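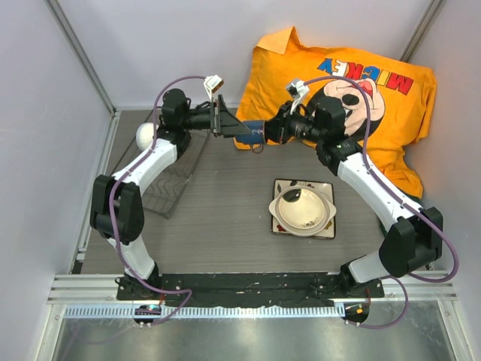 A member from Krajčí wrote:
> I have read the new terms for the shop in Bullevgate and I am not sure I
> understand them. Do we pay for the shelf even in a month when we sell
> nothing? And who decides the price of old clothes, the maker or the shop?

List | Threads | Older | Newer | Search

Dear all,

I try to answer both questions, as I was at the meeting with Conden, who own the building.

First the shelf. Yes, you pay for it every month, also when nothing is sold. It is 36 for one shelf, and a clothes rail counts as 2 shelves. In return the shop takes no percentage from your sales. In the old agreement the shelf was free, but a part of each sale stayed in the shop, and people with expensive pieces were not happy with it.

Second the price. You decide it yourself. The shop can only ask you to change it, for example when the same kind of dress hangs on the next rail for half the money. Please write the price on a paper label with a string. Pins leave holes in silk, and we had one complaint already.

For your information, in June we have sold goods for 2,946 until now. I find this good for a street where not many people walk. The best were the printed scarves from Lurilex and the repaired wool coats — yes, wool coats in summer, I was also surprised.

There is still one point open. We want to order 100 cloth bags with the name of the shop, and we must agree on the color. I prefer dark green. If you have another wish, please write it to this list and do not write to me alone, I lose such messages.

With kind regards,
the shop group

Comments

Thank you, now it is clear. I will take one shelf but no rail.

Is dark green not too close to the bags of the pharmacy next door? I would vote for mustard.

Can two makers share one shelf and divide the payment? My ceramics are small.

Last updated: Jun 18, 2023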